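Este sitio utiliza cookies propias para recordar sus preferencias de lectura. Aceptar | Configurar

Cuaderno de taller: pruebas de color y adherencia
23 de marzo de 2021

Retomo el asunto del engrudo, que dejé parado desde diciembre. Pido disculpas a los colegas que lean mi español, escribo despacio y con el diccionario al lado, pero prefiero escribirlo en la lengua del taller.

El problema es el mismo de siempre. El papel del encargo Restrepo se imprime con témpera ligada con cola animal, y cuando se pega con engrudo de trigo demasiado aguado, los fondos oscuros sangran un poco en las juntas. En los fondos claros no se nota. En el verde oscuro sí, queda una línea más pálida a lo largo del borde, muy fina, que a mí me molesta mucho y que el cliente todavía no ha mencionado.

Esta mañana preparé tres engrudos. El primero es la receta vieja, harina de trigo y agua, cocida a fuego lento hasta que se pone transparente. El segundo es almidón puro, el que compramos a Ellbridge, colado dos veces. El tercero es el mismo almidón con una parte pequeña de metilcelulosa. Los dejé enfriar tapados con un paño, porque la última vez se formó piel y tuve que tirar la mitad.

Medí para cada uno 400 ml de agua. El tercero lo preparé en frío y lo mezclé después, y pienso que esto fue un error, se hicieron grumos y los tuve que pasar por el tamiz con una espátula. La próxima vez disolver primero la metilcelulosa, esperar, y solamente entonces añadir el almidón.

Notas de aplicación. Corté tiras del rollo de prueba, el lote 298, que tiene el mismo fondo que el definitivo pero con un defecto de registro en la segunda plancha y por eso no se puede vender. Encolé por el reverso con la brocha ancha, doblé cada tira sobre sí misma y la dejé reposar 7 minutos. Con el engrudo de harina el papel se estiró más de lo que yo esperaba. Con el almidón se estiró menos, pero agarra tan rápido que casi no permite corregir. El tercero es el más cómodo para las manos: se desliza, se puede levantar y volver a poner.

Pasé el rodillo de junta con muy poca presión. Anoto esto porque en el cuaderno anterior no está y luego discutimos si la línea pálida venía del agua o del rodillo. Ahora creo que viene de las dos cosas. En la tira donde apreté a propósito, la línea es más ancha. En la tira donde solamente posé el rodillo hay sombra, pero hay que buscarla con la lámpara de lado.

También probé a teñir el canto del papel antes de encolar, como lo hacen en el taller de Drerkavgate según me contaron. Usé el mismo verde diluido y un pincel plano. Funciona, aunque es lento, y si la mano tiembla el color entra por delante y ya no sale. Para una habitación entera no lo veo posible. Para un biombo o una sobrepuerta, tal vez.

Sobre el color mismo: la mezcla del fondo se hizo con el pigmento de Skuretti, no con el que usábamos antes. Es más azul cuando está mojado y al secar pierde una parte de este azul. Hay que esperar hasta el día siguiente para comparar con la muestra firmada. Yo comparé demasiado temprano y me asusté sin motivo.

De los motivos grandes no tengo queja. Los ocres cubren bien con una sola pasada si la cola está tibia. La línea rosa, en cambio, se rompe cuando la plancha tiene polvo, y en este taller siempre hay polvo. Propongo limpiar con el cepillo de cerda cada cuatro impresiones y no cada diez.

Sigo dudando de la escala del dibujo. En la mesa, con el papel plano, las hojas me parecían pequeñas. En vertical y en varias paredes a la vez la impresión es otra, los óvalos mandan y las flores pasan a segundo plano. Un estampado de la misma familia de colores, dividido en secciones y con suelo claro.

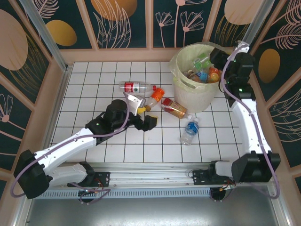 Fondo verde azulado con línea rosa pálido y óvalos ocres y melocotón; listones y zócalo en tono claro.

Los listones me interesan más que el papel. Un listón rosado tirando a beige, puesto sobre la junta, resolvería la línea pálida sin cambiar el engrudo, y además corta el dibujo en partes que el ojo acepta mejor. La desventaja es que se pierde la continuidad de las hojas, y el encargo Restrepo pide paño corrido. Voy a hacer una muestra con listón y otra sin él, y que elijan ellos.

El zócalo bajo en melocotón también me gusta. Nosotros habíamos pensado blanco. Con baldosa blanca y junta oscura, el blanco arriba se confundiría con el suelo, creo yo.

Pendiente:
- Repetir el engrudo 3 en el orden correcto y escribir las proporciones por peso.
- Revisar las tiras cuando estén secas del todo, con luz de lado.
- Pedir a Ellbridge otro saco de almidón antes de que se acabe.
- Buscar un rodillo de junta más blando, el de madera marca demasiado.
- Lavar el tamiz. Quedó en remojo en la pila pequeña.

© Cuaderno de taller. Textos y muestras de uso interno. Contacto | Volver arriba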